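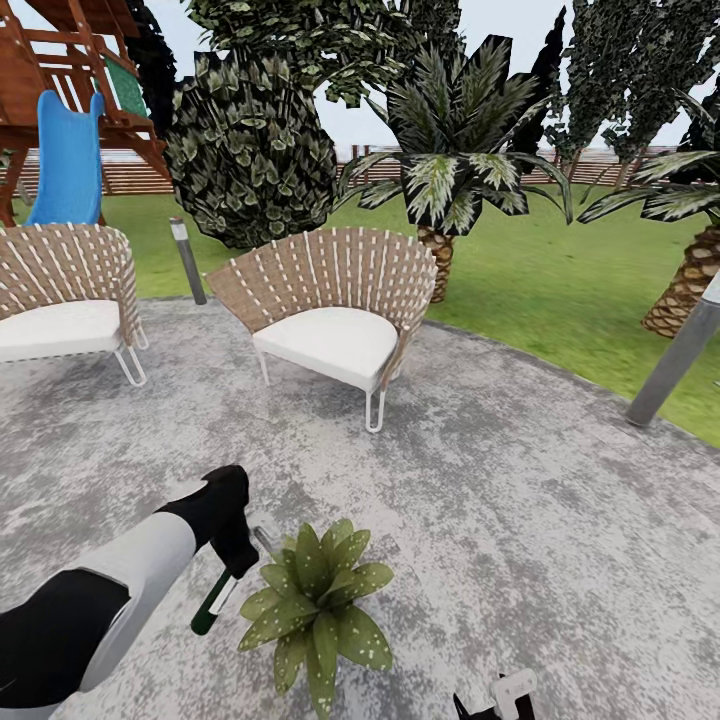

Ticket: Patio environment, two-arm setup, gripper comparison
Opened by: Siriporn Paisan
Assigned to: Rostyslav Zinchenko
Opened: April 1, 2019
Status: Closed, one follow-up

Siriporn Paisan
I'm comparing the Flokeck and Ammont gripper models in the simulated patio. The task is to pick up the small dark green object and set it down upright on the concrete pad. With Flokeck, the object turns in the fingers after the lift and ends up angled downward. With Ammont it stays put. Same arm, same start pose, same controller gains. I expected some difference between the two but not this much. Out of 19 runs with Flokeck, 15 ended with the object tilted too far to place.

Rostyslav Zinchenko
Which build, and is the physics step the same for both?

Siriporn Paisan
February build. The step is the same. I only swap the gripper file and reload.

Rostyslav Zinchenko
Please try these and post what you get:
1. Turn off the second arm.
2. Lower the closing speed by half.
3. Swap the object for the plain test block.

Siriporn Paisan
1. No change.
2. A little better. The object still rotates, only later in the lift.
3. The block doesn't rotate at all with either gripper.

So it has something to do with the shape. I also tried moving the grasp point closer to the middle of the object. That helped on some runs and made others worse.

Hajar Ramadan
Joining because we saw this at Wongsuwan with a different arm. Check the contact settings on the finger pads. Our Flokeck file came with torsional friction set to zero. A flat-sided block hides that because it touches along a whole face. Anything rounder is free to spin between the pads.

Rostyslav Zinchenko
Confirmed. Torsional friction is zero on both pads in the Flokeck file and nonzero in Ammont. The sliding friction values match, so I didn't catch it when I compared the two files the first time. I copied the Ammont value over and put a patched file in the shared folder.

Siriporn Paisan
Reran with the patched file. 2 of 19 now end tilted. Both of those had the grasp point near the end of the object, so I don't count them against the gripper.

One more thing — the wrist camera in the Justix controller view lags behind the arm when the full yard is loaded. With the trees and shrub hidden it keeps up. Is that the same problem?

Rostyslav Zinchenko
No, separate. The foliage meshes are heavy and the camera is waiting on the render. Set the foliage detail to low and cap the shadow distance. If you're only logging joint data, turn the camera off.

Siriporn Paisan
Low detail fixed it. I kept shadows on.

Bożena Jasińska
Do the earlier comparison numbers need to be pulled? The Flokeck results went into the draft table.

Siriporn Paisan
Yes, the Flokeck column does. The Ammont column can stay. I'll rerun the full set of up to 2,000 grasps overnight with the patched file and replace it.

Rostyslav Zinchenko
Closing this. Follow-up opened for Nipon Jitpraphai to add a check that warns on load when a finger pad has zero torsional friction.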